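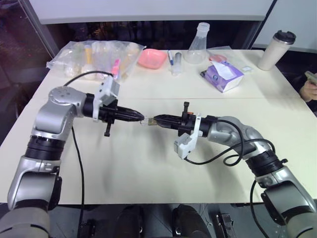
Baltis cell, handover pose. Both grippers on the small metal piece, left and right arms meeting mid-table.

23/10/2022

Handover demos, left to right, by remote control. Xiomara Sorensen on the leader arms until lunch, me after that. Task name in the log is "kurness_handover". Same task as last week but with the small metal piece in place of the foam block.

Target for the day was 200 episodes. We kept 108. The rest of the time went on two problems, both below.

1. Release timing. With the foam block you can open the giving gripper whenever you like and the foam takes up the slack. The metal piece gives you nothing. If left opens before right has closed properly, the part turns in the tips or drops. If left holds on too long, the two arms push against each other and you get a jump in the joint currents when it lets go. Xiomara's way is to close right, stop, count one in her head, then open left slowly and pull back along the line of the gripper. I was pulling up and back together, and most of my bad episodes come from that. Switched to her way after the first 13 and it got better straight away.

We don't want the pause to get too long, though. Last time we trained on demos with long pauses, the policy learned to sit there and never let go. Agreed to keep it under a second. I'll trim anything longer in the Arellano viewer and mark it as trimmed.

2. Cables. The loop from behind the left arm up to the white mount needs more slack. When both arms come to the middle it is fine, but reaching for the far left corner pulls it tight and you feel it on the leader side as a drag that isn't in the task. Two episodes thrown out for this. The run coming off the left wrist goes over the front edge of the table and I'd like it clipped to the forearm before the next session. Right side needs tidying too, it is a tangle around the elbow.

Things along the back edge of the table (flask, tissues, pink bowl, travel mug, bag of tubes and so on) stayed where they were all day. Xiomara wants them moved between batches next time so the policy doesn't lean on them. I agree, but let's move them by a set plan and write it down, otherwise we can't tell later which batch is which.

Also tried hand guiding on the right arm for a few episodes, with gravity compensation on. Approach was smoother than by remote. The trouble is that you need one hand on the arm and one near the wrist, and your hands end up in the wrist camera. Not usable for the camera data. Could still be good for recording start poses, so I saved five as Vutetti presets, R1 to R5.

Gripper force: left at the default, right one step down. With both at default the part was hard to let go of cleanly. Put this in the config, don't set it by hand each morning.

To do:
Clip left wrist cable to forearm (me)
More slack in the left arm loop (me)
Trim pauses, recount what is left (Xiomara)
Layout plan for the back row (both)
Check clock offset between the two wrist cameras, it looked a little off near the end
Right to left handovers not started, leave for November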